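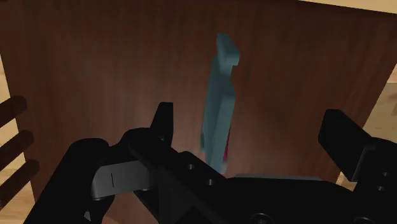 Ausschreibung: Mitwirkende für das Maskenspiel von Grernholm

Spielzeit im März 2019, Einstudierung ab Herbst
Rollen: Wilde, Glockenträger, Trommel, Schwegel
Bewerbung: formlos mit Angabe der Rollengruppe

Der Spielkreis Grernholm besetzt für die kommende Spielzeit Teile des Maskenspiels neu. Gesucht werden Tänzerinnen und Tänzer für die Gruppe der Wilden, Träger für das Glockengeschirr sowie Spielerinnen und Spieler für Trommel und Schwegel. Die Ausschreibung richtet sich an Personen ab 18 Jahren. Ein Wohnsitz in Grernholm ist nicht erforderlich, die regelmäßige Teilnahme an den Proben dagegen schon.

Das Ensemble umfasst 33 Rollen. Ein Teil davon wird innerhalb der Spielgemeinschaft weitergegeben und ist nicht Gegenstand dieser Ausschreibung. Dazu gehören der Vorläufer, die beiden Alten und der Schwarze Müller. Wer sich für eine dieser Rollen interessiert, muss zuvor mindestens zwei Spielzeiten in einer anderen Gruppe mitgewirkt haben.

Ausgeschriebene Rollengruppen

Wilde: Geschlossene Vollmaske aus Lindenholz mit Fellbehang. Das Sichtfeld ist stark eingeschränkt, die Orientierung erfolgt im Wesentlichen über die Trommel und die Nebenleute. Getanzt wird der Sechserschritt in der Grernholmer Form, also mit Absatz auf der dritten Zählzeit und Vierteldrehung nach links. Kenntnisse anderer Varianten sind kein Hindernis, erfahrungsgemäß verlängert sich die Einstudierung aber.

Glockenträger: Das Geschirr wird über Schultern und Hüfte getragen und vor der ersten Probe angepasst. Der Umzugsweg vom unteren Tor bis zum Kirchplatz wird ohne Ablegen gegangen. Voraussetzung ist eine belastbare Rücken- und Kniemuskulatur. Eine ärztliche Bescheinigung wird nicht verlangt, Vorschäden sind bei der Anmeldung anzugeben.

Trommel: Gespielt wird auf ensembleeigenen Rahmen- und Standtrommeln. Notenkenntnisse sind nicht notwendig, das Repertoire wird mündlich vermittelt. Sicheres Halten des Tempos über eine volle Spielfolge wird im Vorspiel geprüft.

Schwegel: Sechslöchrige Querpfeife, Stimmung in D. Eigene Instrumente sind zugelassen, sofern sie mit den vorhandenen zusammenstimmen. Notenkenntnisse sind hier erforderlich. Für die Zwischenspiele liegt ein handschriftliches Stimmbuch vor, von dem Kopien ausgegeben werden.

Proben und Einstudierung

Die Einstudierung gliedert sich in Schrittproben, Maskenproben und Gesamtproben. Insgesamt sind 80 Stunden angesetzt, verteilt auf den Zeitraum zwischen Herbst und Spielbeginn. Bei den Schrittproben wird ohne Maske und ohne Geschirr gearbeitet. Masken werden erst ausgegeben, wenn die Schrittfolge sitzt; darüber entscheidet die Tanzleitung. Vier Gesamtproben finden im Freien auf der Spielfläche statt und sind für alle verpflichtend. Wer eine davon versäumt, kann in dieser Spielzeit nur als Ersatz eingesetzt werden.

Für die Tanzleitung ist Viola Farina zuständig, für Maskenausgabe und Geschirr Firdevs Polat.

Masken und Kleidung

Die Masken sind Eigentum des Spielkreises und verbleiben zwischen den Proben in der Maskenkammer. Eine Ausgabe nach Hause erfolgt nicht. Veränderungen an Innenpolsterung und Riemen nimmt ausschließlich die Werkstatt Tehrani vor, die auch die Ausbesserung der Fassungen besorgt. Eigene Masken sind nicht zugelassen, auch nicht als Leihgabe anderer Gruppen. Festes, knöchelhohes Schuhwerk mit glatter Ledersohle ist selbst zu stellen. Profilsohlen sind auf dem Pflaster nicht geeignet, der Absatzschlag wird damit unhörbar.

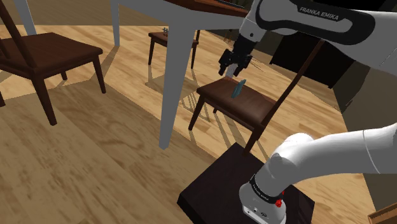
Grernholm, 20. April 2018

Ergänzend zu den Rollenbeschreibungen gelten für die Bewerbung die folgenden Bestimmungen.

Die Mitwirkung ist ehrenamtlich. Fahrtkosten werden gegen Beleg erstattet, höchstens jedoch 952 Euro je Person und Spielzeit. Für Mitwirkende aus Favemmont besteht an den Probenabenden eine Mitfahrmöglichkeit im Bus der Firma Verker, Abfahrt am dortigen Marktplatz. Der Bedarf ist bei der Anmeldung anzugeben. Unterkunft wird nur für die Spieltage gestellt, und zwar in Mehrbettzimmern.

Einzureichen sind:
– Name, Anschrift, Geburtsjahr
– gewünschte Rollengruppe, gegebenenfalls mit Zweitwunsch
– Körpergröße und Kopfumfang (nur Wilde)
– Schulterbreite (nur Glockenträger)
– bisherige Mitwirkung in Tanz-, Masken- oder Spielmannsgruppen
– Zeiten, in denen eine Teilnahme an Proben nicht möglich ist

Lichtbilder und Zeugnisse sind nicht beizulegen. Tonaufnahmen werden nur in der Gruppe Schwegel berücksichtigt und ersetzen das Vorspiel nicht.

Die Bewerbungsfrist endet vier Wochen nach Veröffentlichung dieser Ausschreibung. Maßgeblich ist der Eingang beim Spielkreis. Danach werden alle Bewerberinnen und Bewerber zu einem Auswahltermin eingeladen, der für die Tanzgruppen aus einer angeleiteten Schrittprobe und für die Musik aus einem Vorspiel besteht. Vorzubereiten ist für die Tanzgruppen nichts. In der Gruppe Schwegel wird ein Marsch nach eigener Wahl und ein kurzes Stück vom Blatt verlangt.

Über die Besetzung entscheidet die Tanzleitung gemeinsam mit den Gruppenältesten. Bei gleicher Eignung haben Personen Vorrang, die sich für mehr als eine Spielzeit verpflichten. Nicht berücksichtigte Bewerbungen werden auf Wunsch in die Ersatzliste übernommen – sie gilt bis zum Ende der Spielzeit und verlängert sich nicht von selbst.

Während des Umzugs werden Masken nicht abgenommen, und die Namen der Maskierten werden vor dem letzten Spieltag nicht bekannt gegeben. Das gilt auch für Einträge in sozialen Netzwerken. Mit der Zusage wird diese Regel schriftlich anerkannt.

Fragen zu Schrittfolge und Probenplan beantwortet Viola Farina, Fragen zu Maßen, Masken und Geschirr Firdevs Polat. Beide sind über die Geschäftsstelle des Spielkreises Grernholm zu erreichen. Bewerbungen sind schriftlich an dieselbe Stelle zu richten, Kennwort »Maskenspiel«.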